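Judero Customer Care - Case 2036
Product: Serkusix cordless vacuum
Opened: 05/10/2020
Customer: Glenys Horrocks
Assigned to: Lorna Farquharson
Status: Awaiting customer reply

Reported problem: The unit stops after 18 seconds on the high setting and shows fault code 897. It runs normally on the low setting. The customer bought the unit in September and has used it on hard floors and carpet.

Action 1: The customer was asked to empty the dust cup, rinse the foam filter, and let it dry fully before refitting. She reported no change.

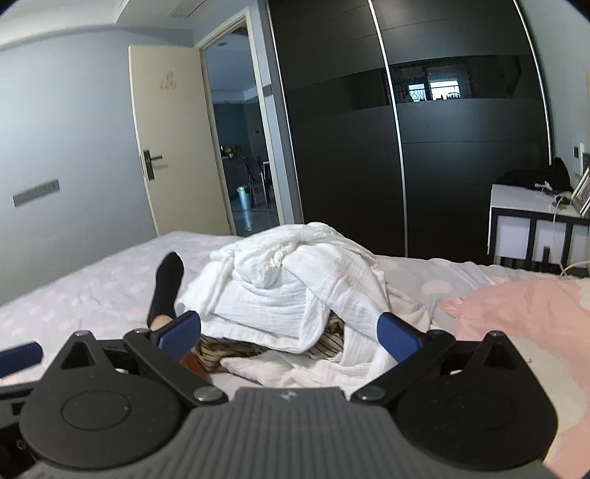 Action 2: The customer was asked to remove the floor head and run the unit with the wand only. Fault code 897 appeared again. The floor head is therefore not considered the source of the fault.

Action 3: The battery was reseated and charged until the light turned off. The unit then ran longer on the high setting but stopped with the same code. 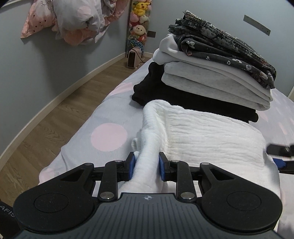 The customer also asked whether the Bastari upholstery tool may be used on bedding while the case is open. It may be used on a bare mattress, on the low setting only. Loose covers, such as a white textured muslin blanket on a bed, must be taken off first - light fabric can be drawn into the tool and block the airflow. The tool should not be used on the high setting until the fault is cleared.

Next step: A replacement battery, part Urquijo 2, has been approved under warranty. The customer is requested to confirm her mailing address by replying to this ticket.

L. Farquharson
Judero Customer Care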